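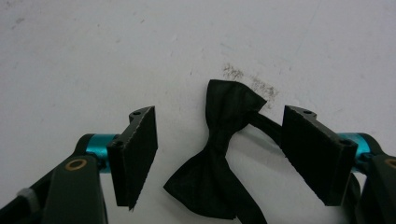
4. Preparing the Accessories Counter

Follow the steps in this section before the Grostville branch receives its May stock. Section 5 covers pricing and labels.

4.1 Receiving stock

1. Check each carton against the Nieminen packing slip. Sign the slip only when the item codes match.
2. Open cartons along the taped seam. Do not use a blade longer than the tape is wide.
3. Enter neckwear under code 223 and hair accessories under code 233.
4. Place unlisted items in the returns bin and complete Form 423.

Note: Pre-tied and self-tie styles share a code but must be stored in separate drawers.

4.2 Cleaning the work surface

1. Clear the surface and wipe it with a dry cloth.
2. Treat remaining marks with Plullari cleaner, applied to the cloth and never sprayed directly.
3. Allow the surface to dry fully before dark fabrics are laid out.

CAUTION: Do not use solvent cleaners on foam board. They may dissolve the core. 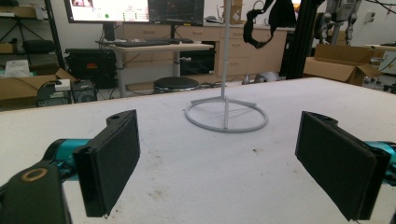
Figure 4-1. White worktable with surface smudges.

4.3 Assembling a rotary stand

1. Set the base on a level surface and insert the pole until it stops.
2. Slide on the lower tier, then tighten the collar by hand.
3. Fit the upper tier. Turn it through 2 full rotations and check that it does not drag.
4. Load items on opposite sides in turn — an unevenly loaded stand may tip.
5. Keep the stand clear of doorways and heating vents.

Note: Flilix stands supplied with a locking pin must have the pin removed before use.

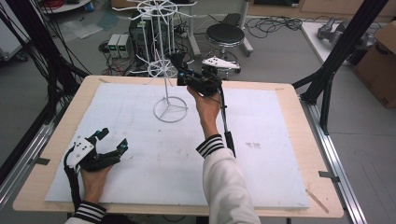
Nandi Steyn writes that the collar on her stand worked loose after a week of trading, and asks that step 2 be repeated whenever stock is changed. Branches should adopt that practice until the next issue of this guide. Report worn collars to Sibusiso Mabuza, quoting the stand number.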